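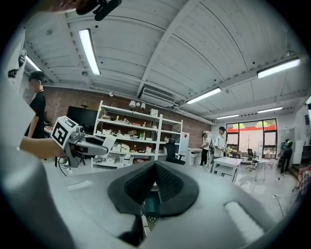
Marlene Oduya
Community News Writer

The robotics club at Purbridge has had a busy spring, and anyone who stopped by the workshop in May would have found students with grippers in their hands well into the evening. The club is getting ready for the Dosero Challenge, a student contest in which a robot arm has to clear and set a small table by itself, and before the arm can do any of that, someone has to show it how.

The showing is done with hand-held grippers. A student holds the tool, picks up an item, sets it down where it belongs, and does it again, and then again after that. The white cube on top of one of them, with its black square patterns, lets the software follow where the tool is going as the student moves it. It is slow work and rather hard on the forearms, as more than one member was happy to tell me, but there is a nice rhythm to it once a pair gets going, and the talk in the room wanders all over the place while the hands keep busy.

The club has 11 members this year, several of them brand new to robotics, and they work in pairs, swapping places when somebody gets tired. By the end of the month they had 156 good recordings saved, which took a good many more tries than that (a dropped spoon means starting the run over, and spoons do get dropped!). The table tasks come in five kinds, from stacking bowls to putting a lid on a jar, and the jar lid is the one everybody groans about. One of the second-year members told me she had started noticing how she opens jars at home, and that her family had asked her to please stop talking about it at dinner.

The design of the gripper fingers has been a project of its own. The first set, made in the fall, was stiff and let go of anything round, so a few of the students spent most of the winter trying out softer shapes and keeping careful notes on each one. The notebook is still passed around the workshop, coffee rings and all, and new members are asked to read it before they pick up a tool. I had a look through it myself and understood perhaps a third, but the drawings are lovely.

Money for parts came from Ghasemi, the hardware shop on the Fornon road, which gave the club a store credit and also let the students hold a Saturday-style bake table by the front door. The lemon bars were gone before noon. The credit has gone mostly to cables, screws and replacement pads for the fingers - the pads wear down faster than the club had planned for, and there is now a jar on the shelf for old ones, in case they can be put to use.

The contest takes place in Fornon, with teams from other schools in the area, and each team gets 50 minutes at the table, setup included. The Purbridge students have been practicing the setup too, with a kitchen timer.

Families and neighbors are welcome to visit the workshop before the team leaves for Fornon. Doors open at 4 p.m., and younger visitors may try a gripper if a grown-up stays with them. Closed shoes, please, and watch your step around the cables.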